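Notebook, two-arm bench, Tuesday, June

Left arm stalls: found it (I think!) 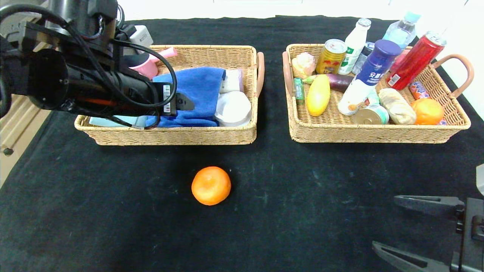
Started at 9 with the basket sorting job again, food in one, household bits in the other, and the plan was to get a clean set of runs before lunch. We did not get a clean set of runs before lunch. What we got was the most interesting fault since I started on this bench, so I'm writing it all up while it's fresh.

What happened: left arm goes in over the household basket, heads down for the blue towel, slows, and then stops dead with a torque fault on the wrist. No bang, no wobble. It just holds where it is. Right arm carries on as if all is well until the supervisor catches up and freezes that too. I cleared it, homed both, ran again. Fine. Ran again. Fine. Third go, same stall, same joint.

First thought was the towel. It's a lovely awkward thing to pick, all folds, and if a finger goes in deep it can push against the bottom of the basket. Took the towel out and ran the same path over nothing. Still stalled! That cheered me up no end, as I'd been dreading another week of grip tuning.

Second thought was the Ruddock update, which went on the controller on Monday night. Elsie rolled it back for me (thank you Elsie, and sorry about your coffee). Stalled on the old version as well, so Ruddock is off the hook and I've put the new one back on.

Then I did what I should have done at the start and pulled the full log off Navham and plotted wrist torque against wrist angle for every run of the morning, 73 of them. Beautiful plot, I've pinned it by the door. The torque is flat and boring all the way round until the wrist gets near the end of its travel, and then on the bad runs it climbs like a wall. Every single stall is at 178 degrees or past it. Runs where the planner happened to choose the other way round never go near that angle and never stall.

So: cables. Ashton stood with his hand over the stop button and I drove the wrist round by hand control at crawl speed, and you can watch it happen. The loop over the top of the arm has enough slack for most of the travel, then it draws in, goes tight, and the joint is pulling on its own wiring. Sometimes it slips past and you get away with it. Sometimes it doesn't and you get the fault. I was so pleased I made Ashton drive it while I watched, then made him do it once more.

Less pleasing: with power off I ran a finger along the loop and there is a flat, shiny patch on the outer sleeve. The sleeve isn't through and I can't see any wire, but it's been rubbing for a while. I'm treating it as damaged. Nobody to run the left arm above crawl speed until that cable is changed, please, even if it seems to be behaving.

The other thing that bothers me is the delay on the right arm. It kept moving for 5 seconds after the left one had faulted. At these speeds over a basket of drinks and fruit that means a dented can at worst, but if someone sees one arm stop and leans in to sort it out, the other is still live. That needs to be a hard link, with both stopping together, no waiting for the supervisor. Until it is, hit the stop button before you reach in, every time. I've written this on the whiteboard too.

Done today:
Wrist limit pulled in on the left arm, planner now refuses the last bit of travel.
Same limit on the right arm, although its loop looks better.
Old and new logs saved on Navham under "wrist stall".
Tag on the left arm.

To do:
Order the cable from Clitard, and ask if they do a longer one.
Try the Buketer clips so the loop is held further back. Ashton has a bag of them.
Elsie to look at wiring the two fault lines together.
Repeat the torque plot after the cable change, full range, basket and all.

Crawl-speed runs with the new limit this afternoon: no stalls so far. Slow as treacle but really nice to watch. Leaving the baskets set up as they are for the morning.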